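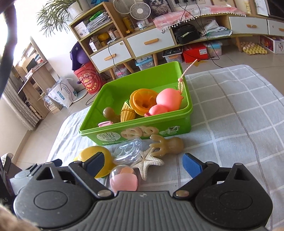
Ticket: toy table, family room - bits missing, bin overfull
Raised by: Hala Fawzy
Status: open, see last note

Hala, Friday 4pm
Toys not all getting back in the green bin at pack up. Some still out on the cloth again. Bin is the old biscuit tub with the cookie label, open top, no lid any more. Can we get something bigger?

Said
Don't think size is the problem. Had the corn cob, the orangey flower and the pink one with the beads all in together and still room. What happens is the bead strap goes over the back corner, somebody picks the bin up by the rim, strap catches, lot goes over. Seen it 2 times now.

Doaa Younis
Tried: beads tucked in first, pink toy on top. Better but kids pull it straight back out. Tried turning the bin round so the strap hangs towards the wall - no diference.

Hala
Could the beads just come off?

Said
Not without cutting. Would rather not, it's the one they all ask for.

Doaa
Looked at the Lurnura tub, has a lid, holds over 1000 small bits apparently. Far too deep, the little ones can't reach the bottom. No.

Samah Ouazzani
Put the pink one on the hook by the door at pack up, everything else in the bin. Did 4 sessions like that, no spills. Cloth still slides a bit on the table, seperate problem, clips on order from Boler.

Hala
Fine by me. Leaving open till clips come. Fouad to check the hook is low enough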